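What the quote leaves out
2020-12-28

I spent most of the last two weeks of the year with a budget sheet open, and I'm in a bad enough mood about it to write a post.

The sheet is for the automation line at Alden, where I do the planning for equipment and, increasingly, the arguing. Somebody upstairs read that robots can now learn a job from people doing the job, and by July we had a line in the budget called "learning cell" with a number next to it that I'm fairly sure was typed in by feel. My task was to turn that number into a list of things we'd buy.

So I asked for quotes. Two vendors answered properly, Graster and Buser. A third sent a brochure with a sunrise on it.

Graster wants to sell us the arm, the mount, the controller and a "skills package." Buser wants to sell us the same arm under a different badge, plus hand-held grippers so our own people can record the work, plus a license, plus a thing called onboarding that is billed per day and described in one sentence. I've read that sentence a lot. It doesn't say who shows up or what they do when they get here.

The hand-helds are the cheap part, and that's what got everybody excited. Buser has them at $3963 a set, and a set is 2 grippers, the harness and the case. Compared with the arm it looks like pocket change. My boss looked at that line and said, fine, get a few, let's start. I said I'd like to know what it costs to use them first, and I was told I was being negative. I've been called worse in budget season.

The trouble is that a quote is a list of objects, and the work is mostly people and floor. Every hour of recording is an hour when somebody on payroll is doing a job slowly and carefully with a tool in hand when they could be doing it the ordinary way. None of that shows up on Buser's paper, because Buser doesn't pay it.

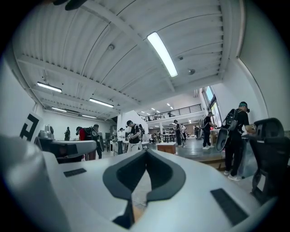
People on the floor with the hand-helds and harnesses on.

What I'd want anyone signing a purchase order to take from a room like that is the head count. I don't mean the exact number. I mean that it's a room full of grown adults with gear strapped to them, under a lot of lights, with tables and floor space given over to it. Put your own hourly rate on that and see how long the hand-held line stays the cheap part.

Floor space is the second one. We don't have a spare hall. We have the old packing area, which is currently full of racking that three departments each swear belongs to one of the others. Clearing it is a cost. Lighting it decently is a cost. Both vendors have a line that says "customer to provide suitable area," and they're welcome to come and find it.

Then there are the markers, the black-and-white squares that go up on the wall. Printing them costs next to nothing, but somebody has to put them up, keep them flat and stop the night shift from hanging coats over them. I put in an hour a week for that. It was cut. I put it back in under "misc."

I asked both vendors how much recording we'd need for one task, one plain task, putting a housing into a tray. Graster said it depends. Buser said 200 good recordings would be a starting point and 300 would be more comfortable. I asked what makes one good. They said they'd cover that in onboarding (see above). I asked how many tries it takes to get one good one, and the call moved on to the roadmap.

I should be fair here. I have no quarrel with the idea, and I'd sooner have our own people show a machine how a part goes in than pay an integrator to write it up from a video. The last integrator we hired, on the Deligiannis job, billed us for a month and left behind a cell that could handle one part in one color. If the learning approach beats that, good. But I've sat through enough demos to know that the demo part is always clean, always the same way up, and never has the label peeling off.

Here is where my sheet stands as of tonight. One arm, leased if Graster will lease, and I'm not signing for the skills package until somebody shows me a skill. One set of hand-helds to begin with, though the boss wants more. A real line for labor, at the full rate, with overtime. A line for clearing and lighting the packing area. Spares, because grip pads wear out and both quotes pretend they don't. Onboarding I've put in as zero with a comment next to it, and I expect a phone call.

The total is well over the number that was typed in by feel. It goes upstairs after New Year's, and I've left the cell for the original figure in red so they can see the two side by side.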